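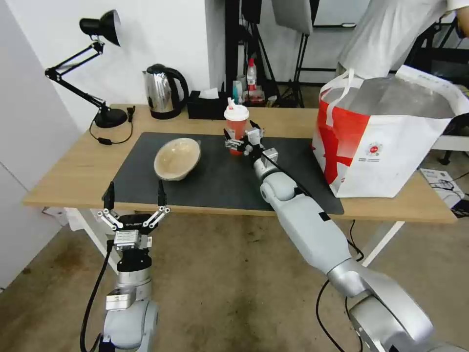 Menaka Hettiarachchi

Since November the two-armed robot at Mestex in Tondham has a regular turn in the tidying work, and the staff who used to do all of it by hand are learning a different job. The cup with the domed lid and the oval bowl are among the things it practises with at the desk.

Four people work on the project, called Vedwood. Before, they cleared and reset the desks between tests themselves. Now they spend the mornings writing down what the arms did wrong — a task that some find more tiring than the clearing.

"My back is better, my eyes are worse," said Evie Penrose, who has been with the company for seven years.

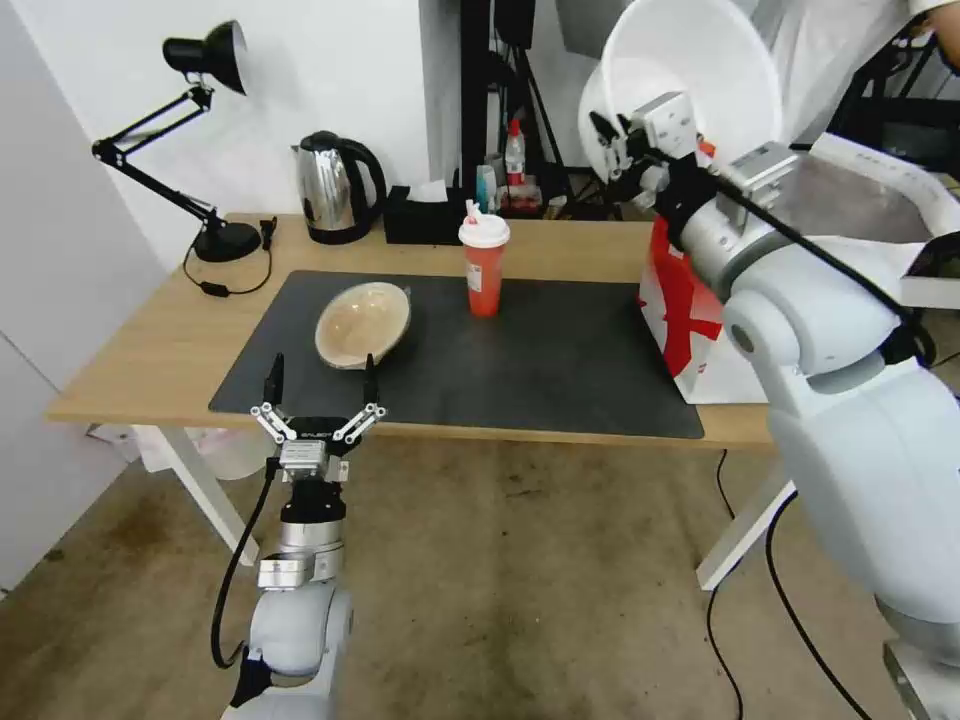
Workplace News, Fairclough Building

A large basin is harder to handle than a cup, and the right arm has to lift it high over the desk. Staff have asked for a short break after every 14 runs, and the managers agreed to this for a trial period of three months.

No jobs have been cut, but one evening post will not be filled again. Penrose would like the training to be offered to the evening team too.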